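OK, planner thread! I finally merged the approach-pose rewrite in Juvlow last night and I have been wanting to talk about it all week.

Quick background: Juvlow is our little task layer. It takes a goal like "stand where you can open that door", picks a base pose, then hands it to the motion planner. The old version sampled poses on a ring and took the first one without a collision. It worked, mostly, in the way a coin flip mostly works.

New version scores every pose on 3 things: arm reach, how much of the door plane the head camera gets, and how far the base has to back up afterward. That last one was Niall Kinnear's idea and it is SO good. We used to park in lovely spots and then have no room to swing anything.

Big dark flat panels are still my favorite enemy. Fridges especially. Depth gets patchy on the shiny parts, the fit wobbles, and then the scorer is ranking poses against a door that keeps tilting -- you can watch the top pick hop left and right in the viewer.
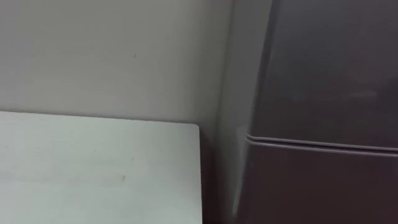

Do you need a full map of the kitchen before any of this works?

A rough one is plenty. The scorer only wants the door plane, one vertical edge and the nearest obstacles, and it refreshes all of them while the base is moving.

The wobble fix is kind of dumb and I love it. We hold the last 11 plane fits, throw out the ones taken while the head was turning fast, and use the median. Seija Ojala wrote the filter in one afternoon, tests included!!

Also new: when two poses score within 5 percent of each other, we keep the one we already had. No more dithering in the middle of the floor. I can't believe how long I lived without this.

Still broken: narrow gaps next to appliances. The costmap inflates both sides until they touch, so the gap turns into a solid wall. Fine for driving, bad if you dropped a spoon in there.

Next up is moving the scoring weights out of the code and into a config file so the MacKinnon folks can tune them without pinging me -- hi, MacKinnon folks, please still ping me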